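3.2 What people keep under the sink

I should say up front that I did not plan to write a section on cleaning supplies. The study was supposed to be about how households in rented apartments divide up small chores, and I went into the first interviews with a nice tidy sheet of questions about dishes, trash and laundry. Then the third person I talked to spent most of our hour on sponges. So did the next one, more or less, and by October I had rewritten the sheet.

The full sample is 183 households, all in the Clemura and Alcaraz districts, and every one of them had been renting for at least 2 years. I visited 40 of them in person. The rest filled in the paper diary described in section 2, which ran for 20 days and asked people to write down each chore, who did it, and (this was the part I added late) what they used and where they got it from. That last column turned out to be the best thing in the diary. People who wrote a single word everywhere else would fill the margins there!

I ended up sorting the storage habits into two kinds, which I call fixed and roaming. In a fixed household the supplies live in one spot, usually a cabinet, and you go to them. In a roaming household they live in something with sides, a bucket or a basin or an old cake tin, and the whole lot travels to wherever the mess is. I had assumed that roaming would go with bigger apartments, where the walk back to the kitchen is longer. It doesn't, at least in my diaries. The smallest places in Alcaraz roam just as much as the big ones, and what seems to matter is whether more than one person cleans. Where one person does it all, the supplies tend to settle down in one place. Where the work is shared, they move, and they also get lost, and people have strong feelings about that.

Roaming containers collect things. Figure 4 is typical of how mixed the contents can get, with paper towel, a sponge and a few odds and ends sharing a single bucket. When I asked people on visits to tell me what was in theirs before we looked, they nearly always named the sponge first and then slowed way down.
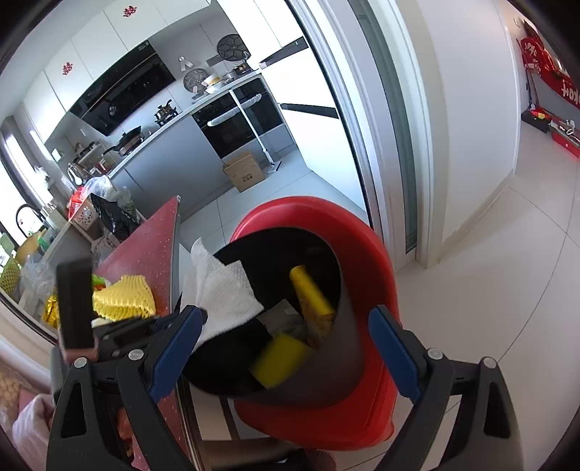

Figure 4. Red bucket with mixed contents, next to a mesh fruit net and a foil wrapper. Photo: Uwe Schmieder.

The sponge deserves its own paragraph, I think. In the diaries it is the one item that gets a job title. People write "the good sponge," "the floor sponge," "the sponge we don't talk about" (that last one from a couple in Clemura who later told me they had argued over it for a week). A sponge moves down through these ranks as it ages, from dishes to counters to floors to the bathroom, and everybody in the household is expected to know where it currently stands. New roommates don't know. A good share of the complaints in the diaries come from the first weeks after somebody moves in, and they are very often about a sponge being used above its station.

Paper towel works the other way around. It has no rank and no history, so anyone can grab it for anything, and the fights are about how fast it runs out. The households that split their shopping costs were the touchiest here – one diary from Alcaraz has a running tally of sheets on the back page, in two different pens.

I tried coding all this with the Tronditz scheme, which is what most earlier work on shared chores has used, and it was a poor fit. Tronditz treats supplies as a cost, something one person pays for and another uses up. That handles the paper towel well enough and misses the sponge entirely. The Ornevis categories do better with objects that change their job over time, so I switched to those for the rest of the analysis and recoded the diaries I had already finished. The two codings are compared in the appendix. They agree on who cleans, and mostly on how often, but they part ways on what counts as sharing, and I come back to that in section 4 – it affects how the roommate households should be read.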